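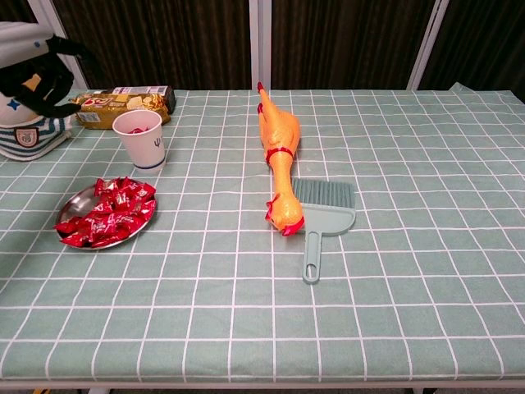

About us

Custbridge Table Works runs practical sessions in clearing, sorting and tidying for adults who want to get better at it, or who have to learn it again after an illness or a move. We are a small school with five tutors and one long room on the first floor of the old Astia building in Ollent.

The school was started by Wendy Ellwood, who had taught home skills at evening classes for 19 years. When the classes closed she kept the tables and carried on with the same group. Irfan Bhutto joined in the second year and now plans the courses with her.

What we teach

Everything starts at a table. Each learner gets a mixed set of household things and decides what belongs together, what should be put away and what can go. A set might have a plate of wrapped sweets, a paper cup, a hand brush and a squeaky rubber chicken in it. The toys are there on purpose. Most homes have things in them that don't belong to any cupboard, and people get stuck on those far more often than on plates and cups.

Learners then move on to wiping down, folding and storing. The beginners' course has 11 sessions. Those who finish it can go on to the kitchen course, taught by Darren Bellamy, which covers drawers, worktops, food cupboards and the washing-up. We keep groups small and do not set tests.

The stores

We have 2772 items in our stores, all listed and boxed by Alfie Catterall. Nearly all of them were given by local people. We are glad of plain everyday things such as plates, cups, brushes, tablecloths and children's toys in fair condition. We cannot take glass, knives or anything with a plug. Please ring before you bring a box in, as the stairs are narrow and the lift is for learners only.

Who we work with

Learners come to us on their own account or through a housing adviser or a family member. We also run one-off sessions for care staff, usually in February, either in our room or at the place where they work. Nigel Bainbridge looks after bookings and can tell you what is running and what it costs. The Kuzmenko Fund pays part of the fee for learners on a low income, and the form is at the front desk.

Page updated 26 April 2025.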